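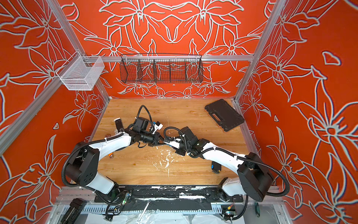

Our project started with a complaint about wallpaper. The second-year studio at Nastwood is beige from floor to ceiling, and when our group was asked to choose a topic for the Small Workspaces unit, all four of us wanted to write about pattern. Most of the reading list treats strong pattern as a thing for dining rooms and hotel lobbies, somewhere you sit for an hour and then leave. We wanted to know what it is like to work next to it. The booth we used has big orange-red lilies on the back wall and both side walls, outlined in pale gray and white, with a light wooden tabletop in the middle of it all, and we loved it from the first morning.

What we set out to do

The unit asks for one question about a surface and one about storage. Ours were:

Does a large, bright pattern make it harder to find small items on a work surface?
Where should storage go in a booth with patterned walls?

We also had to look at wear on the tabletop, and that ended up being the part we argued over most.

The pattern

The lilies have long pointed petals and leaves and they repeat symmetrically, so once your eye has learned one section it more or less knows the rest. We think this matters a lot. In the search test we asked 22 students from other units to find a named item on the tabletop, first in the lily booth and then in a plain one of the same size. We expected the plain booth to win easily. The average times were so close that we would not want to claim a difference either way, which was a fun result to get after all the warnings in the reading!

Where people did slow down was with things placed high up, against the flowers. Pale things got lost against the outlines. Dark things stood out well. On the wood it was the other way around for some people, who looked straight past small dark items and had to be told to look again.

Two of the students said the orange made the booth feel warm. One said it gave her a headache by 4 p.m. We have put both comments in the appendix.

Storage

We compared two wire mesh baskets. The black one hangs from the aluminum rail along the back and has upright dividers that make compartments. The white one is fixed to the frame post on the left. Both are mesh, so the pattern carries on behind them, and this is the detail we would copy first in a design of our own. A solid box on that wall would punch a hole in the flowers.

The black basket was the favorite by a long way. People liked having a compartment per kind of thing, and they put items back in the same slot without being asked. The white one got used for whatever was left over. We tried moving pens into it for one Thursday session and they had all migrated by lunch.

The closed tool case, black plastic with a molded handle, takes up a fair piece of the upper right of the tabletop. We wanted it underneath. We tried that with a Gaber floor crate and it was a pain, lots of bending, so our drawings now show a shelf just outside the right-hand post. A wrench lying in the gray slotted tray at the front made us think about the tray as well. It is handy to reach, but a slotted tray is really meant for cables, and we would give hand tools a lined drawer.

The tabletop

The wood has white splatters and streaks near the middle, and we used them as our example of visible wear. On a beige table in a beige room marks like these would probably be the only thing you noticed. With the lilies around them they bother you much less, and we had a long discussion about whether that is a good thing in a workspace. (We never settled it.)

For the cleaning section we left the tabletop alone and worked on 17 offcuts from the studio bin, smeared with white filler. Kusar wood soap and a soft cloth did well on the sealed pieces. On the unsealed ones it left a cloudy patch, and sanding at 240 grit cleared it up nicely. The Turkeck paste took longer and smelled strongly of oranges.

Next time

We would test more people, and at different times of day. We would also like to try the same lilies in a smaller repeat, and in green. Sample sheets and the full timing table are in the studio cabinet, folder 382.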